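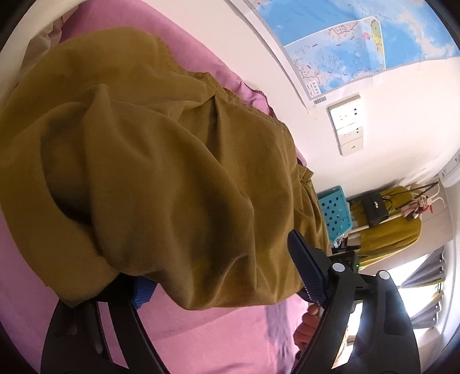

The hand-held gripper with its jaws closed on the edge of a mustard-olive garment. Photo: supplied

Cloller locals fold the washing so a robot can learn how

August 18, 2025

If you live in Cloller and you've noticed a neighbour making the bed with what looks like a pair of overgrown barbecue tongs, there's a perfectly good explanation, and it may be coming to a laundry pile near you before the end of September.

Vorow, the small robotics outfit that moved into the old fabric shop on Masri Street last spring, has been lending out hand-held grippers to people around town and asking them to do the sort of jobs they'd be doing anyway. Pick up a cardigan, shake it out, lay it flat, fold it, put it on the pile. The grippers have a camera on them that records each job as it's being done, and the recordings go back to Masri Street, where they're used to train a robot arm the team has named Hevau (it rhymes with "never", sort of, and everybody in the shop pronounces it a little differently).

So far 40 households have taken a gripper home, and between them they have handed in 3432 recordings of clothes, towels, tea towels, pillowcases and one very patient baby blanket that seems to have been folded by every member of the same family.

Mei-kuen Fung runs the lending program, and she met me at the counter where the shop used to cut curtain fabric, which still has the brass measuring strip let into the edge. She told me the first few weeks were all done in the shop, with staff members folding the same stack of T-shirts over and over on the same grey table, and the arm became quite good at those T-shirts on that table and rather hopeless at everything else.

"We'd bring in a jumper from home and it was as if we'd handed it an octopus," she said, laughing. "Real clothes are thick and thin and stretchy and inside out. Real beds are soft. The sheet moves when you pull on the thing that's lying on it. And people have their own ways of doing it, which is lovely for us, we want all of those ways."

I had a go myself, naturally, and I can report that it takes a bit of getting used to. You squeeze the handle and the fingers close, and for the first little while you feel as though you're wearing somebody else's hands. The finger pads are ridged to help them hold on to cloth, and they're good at it, but you do have to choose your spot. Pinch too far in and you bring up a great wad of material with no edges to it at all. Pinch right at the hem and the whole side follows along nicely. By my fifth pillowcase I was feeling rather pleased with myself, and then Mei-kuen gave me a fitted sheet and that was the end of that.

The second way of teaching Hevau is by remote control, and this part happens only at the shop. Fares Hourani, who spent years driving a log loader up north before he went back to study, sits at a desk by the back window with a control handle in each hand and steers the arm through the job while it records its own movements. The arm does just what he does, a hair behind him, and there is something very soothing about watching a big metal elbow smooth down a sleeve. Fares thinks of it as the finishing school. The home recordings show the arm all the different clothes and rooms and lighting it might meet, and the remote sessions show it how its own joints feel when a job is going well.

He told me the loader was easier in some respects. "A log stays a log," he said. "You grab a sock and you've got a different shape every time you touch it."

Vorow is aiming to have 200 households signed up for the next round, and that's where readers come in. Krystyna Głowacki, who looks after the sign-ups and also, as many of you will know, plays the organ at the Saturday market's Christmas sing-along, would especially like to hear from people who do a lot of bulky things: corduroys, heavy knits, work pants, winter coats, quilts. Most of what has come in so far is light summer clothing, as you'd expect from a program that got going in the warm months, and the thick ribbed fabrics behave quite differently when they're gathered up in a heap. They'd also be glad of left-handed folders. You don't need to be tidy. Krystyna was firm on that point and asked me to put it in.

"Please don't clean up for us," she said. "People apologize for the state of the bedroom and I keep telling them, that's the good stuff. If it only ever sees a bare room it will only ever work in a bare room."

Munther Farah and Suha Abu Hammour, who live up past the arena and have had a gripper at their place since the early days, have turned it into something of an evening routine. Suha does the folding and Munther does the commentary. She grew up in a house where shirts were folded in thirds, sleeves tucked behind, and he was taught to fold in half and roll, and the two of them have been carrying on a cheerful dispute about it for the whole of their marriage. Both methods are now in the collection, labelled, and Munther is keen to know which one Hevau will come to prefer. (Fares was too diplomatic to answer when I put the question to him, though he did go and check that his own shirt was tucked in.)

Suha had some practical advice for newcomers. Start with a tea towel. Go slower than you think you need to, and let go completely before you reach for the next corner, or the recording shows a muddle of half-grips that has to be thrown out. She also found it much more comfortable once she raised her elbow a little and stopped trying to do it all from the wrist. On laundry days she does a short session before supper and another one after, and puts the gripper on its charger overnight.

Privacy has come up a good deal, and it came up at the library talk in the spring as well, where there was a lively back and forth. The camera sits on the gripper and looks out past its fingers, and it does take in a fair bit of the room as you move, so Vorow asks people to put away letters, family photos and anything with a name or address on it before they begin. No sound is recorded. Each household can look through its own recordings before sending them in and delete whatever it likes, with no questions asked, and Mei-kuen says a fair number of people do exactly that. Anyone who changes their mind later can ask to have everything they've sent removed. The consent form is two pages long and in plain language, and there are copies on the counter if you'd like to read one over a coffee before deciding anything.

As for when any of this might turn into a machine that does your washing for you, I'm afraid you'd better keep your ironing board. On the afternoon I was there, Hevau folded a hand towel very neatly, folded a second one into something closer to a parcel, and then picked up a child's pyjama top by the collar and held it in the air for quite a long time, as if waiting to be introduced. Fares made a note on his pad and took the top back, and they tried it again with the buttons facing down, and it went a good deal better. The team would like to try the arm out in the laundry room at the seniors' residence over the winter, with a staff member beside it the whole time, and the residence has said it's willing to talk about it. Nothing has been signed.

The target for the autumn is another 3000 recordings, with the heavy clothing at the top of the list. Households that take part get a grocery card as a thank-you once their first batch has been handed in, and they keep the gripper for two weeks, longer if there isn't a lineup for it.

There'll be an open afternoon at the shop on Masri Street in September, with tea and squares, a chance to try the remote controls under Fares's supervision, and a bin of old clothes for folding practice. Children are welcome to try the grippers if there's a grown-up with them. If you have a worn-out corduroy jacket or a big woolly sweater you were planning to send to the thrift store, Krystyna would be very happy to have it for the bin. Drop it at the front counter any weekday, and give the door a good push, as it still sticks in the damp.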